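Search this manual
Enter keyword Go

Section 2. Setting up the Casetti Stirkmont timer remote for cold-weather shooting

This section covers a first set-up with a camera on a tripod, outdoors, below freezing. Read Section 1 first if you have not yet fitted the battery.

Before you go out

1. Charge the camera battery and one spare. Carry the spare in an inside pocket.
2. Set the camera to manual exposure and manual focus. Turn off image stabilization.
3. Set ISO to 100 for daylight frost and snow. For work before sunrise, take a test shot and raise ISO one step at a time.
4. Turn the remote's mode dial to INT.
5. Check that the lens cap, spare card and cable are in the bag.

Note: The cable is stiff when cold. Plug it in indoors and leave it connected.

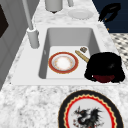 Can I leave the remote attached while the camera is in its bag?
Leave it attached, but slide the lock switch to HOLD so the shutter button can't be pressed by accident. Coil the cable loosely and keep it away from the zipper.

Setting the interval

6. Slide the lock switch off HOLD.
7. Press SET until DELAY blinks. Use the arrows to choose how long the remote waits before the first shot. A short delay gives the tripod time to settle.
8. Press SET again for INTERVAL. Choose a value longer than your exposure time. If the exposure is 20 seconds and the interval is 15, the camera will skip every other shot.

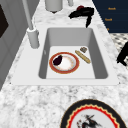 9. Press SET again for COUNT. The highest setting is 26 shots on the short program. For longer runs, hold the right arrow until the display shows two dashes – the remote then keeps going until you stop it.
10. Press START. The red light blinks once for each shot.

Caution: Do not breathe on the display to clear frost from it. Moisture can freeze around the buttons and hold them down. Wipe it with a dry cloth.

If the display fades

The display slows down in the cold and may look blank. The timer is still running as long as the red light blinks. Warm the remote in a gloved hand for about 2 minutes and check again. If the red light has stopped as well, replace the battery and repeat steps 6 to 10. Settings are not saved when the battery is removed.
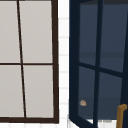 HOVTHORPE, April – Remotes sold with the Rees tripod kit now ship with a revised cable. The plug has a gray collar and fits the same cameras as before. Steps in this section are the same for both cables.

Error 91

Error 91 means the remote sent a signal and the camera did not respond. Check these in order:

- Camera is switched on and not in sleep mode. Set auto power-off to its longest time.
- Plug is pushed in all the way.
- Focus switch on the lens is set to M.
- Card is not full.

Press any button to clear the message. The shot count starts over from zero.

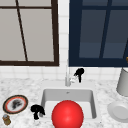 Two windows, brown frame and blue frame.

Coming back indoors

11. Press STOP and slide the switch to HOLD.
12. Take out the memory card while you are still outside, if you want the pictures right away.
13. Put the camera and remote in a plastic bag, seal it, and bring it in. Leave it closed until everything has reached room temperature – two hours is usually enough.

Caution: Do not place the remote on a heater. For cleaning and storage, see Section 3.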